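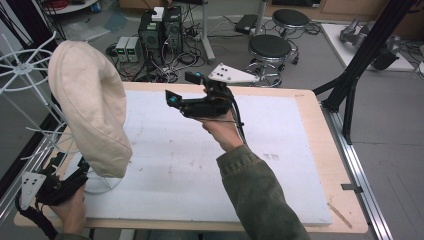

*Pinça manual preta sobre a placa de espuma branca da bancada.*

**Relatório de progresso: chaves de fim de curso, linha de Matatdale**
Trakine, 13 de julho de 2023

O relatório de abril dava a troca das chaves mecânicas por sensores indutivos como praticamente resolvida. Não assino embaixo. Temos 20 eixos convertidos de um total de 60, e o ganho prometido pela Harms na proposta ainda não aparece nos registros de parada.

## O que foi feito

- Instalação dos sensores Drarar nos 20 eixos da primeira etapa, com suportes novos e cabo blindado.
- Revisão do programa do controlador para aceitar contato normalmente fechado. A versão entregue pela Harms vinha com a lógica invertida em 7 eixos.
- Medição de repetibilidade em dois eixos, um de cada família de fuso.

A repetibilidade ficou dentro da especificação nos dois casos, mas com o eixo descarregado e em temperatura ambiente. Pedimos à Harms os dados com carga e recebemos de novo o catálogo.
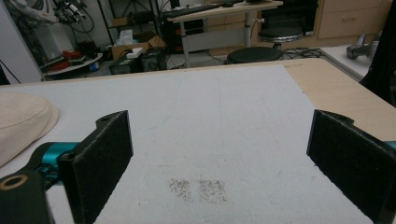
O problema que mais me preocupa continua sendo a distância de acionamento. O suporte permite uma folga de montagem maior do que a tolerância do sensor, e o aperto do parafuso desloca o conjunto. Quem monta com cuidado acerta; em produção, com troca de turno, duvido. A Harms propõe um calço. Já tínhamos calços nas chaves antigas, e eles sumiam na primeira manutenção.

Quanto às paradas, a queda registrada em maio coincide com a troca da graxa dos fusos. Não dá para atribuir o resultado aos sensores enquanto as duas mudanças estiverem misturadas, e peço que o número não seja usado em apresentações.

## Orçamento e próximos passos

O gasto está dentro do previsto, em boa parte porque a segunda etapa não começou. Recomendo não liberar a compra dos 40 conjuntos restantes antes de:

1. ensaio com carga nominal em pelo menos 7 eixos;
2. suporte redesenhado, com encosto fixo no lugar do calço;
3. definição por escrito de quem paga a substituição dos suportes já instalados.

O terceiro item está sem resposta da Harms desde abril.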